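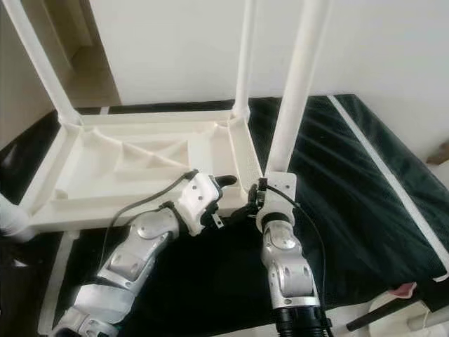
Handetti shackle lock: six months on a self-storage unit

I rent a small storage unit on an estate outside town, mostly full of my late aunt's furniture and a lot of boxes I keep meaning to sort. The padlock that came with it was rubbish. You could wiggle the shackle with it locked! So in October I ordered the Handetti closed-shackle padlock, the 40 mm one, and it's been on the door ever since.

First impressions were good. It's a proper lump of a thing, 563 grams on my kitchen scales, and the shoulders come up high round the shackle so there's hardly any room to get bolt croppers in. I haven't tried, obviously, but I did hold my neighbour's croppers up to it and the jaws just wouldn't go round.

The key action is lovely. Smooth, no jiggling, and the key stays put until the lock is shut, so you can't walk off and leave it hanging open (I did that twice with the old one). You get three keys in the box. A spare costs 19 quid from Khumalo, where I bought it, and you need the code card to order one. Don't lose the card. Mine lives in the biscuit tin with the passports.

Now the grumbles. The rubber cover over the keyhole is flimsy and mine had started to split by Christmas. It also gets stiff in the cold, and one Monday morning in January I stood there for ages breathing on it like an idiot. A squirt of graphite sorted that out. Those high shoulders make it fiddly on a narrow hasp too, so measure yours before you buy. I had to turn mine sideways to get it through.

I did look at the Zeladex, which is 30 pounds cheaper, but the body felt light and the shackle is far more exposed. Fine for a shed, I'd say.

Would I buy it again? Yes, though I'd want a better keyhole cover for the money. Four stars. I've got my eye on a Celtusix hasp next, as mine is now easily the weakest bit of the door.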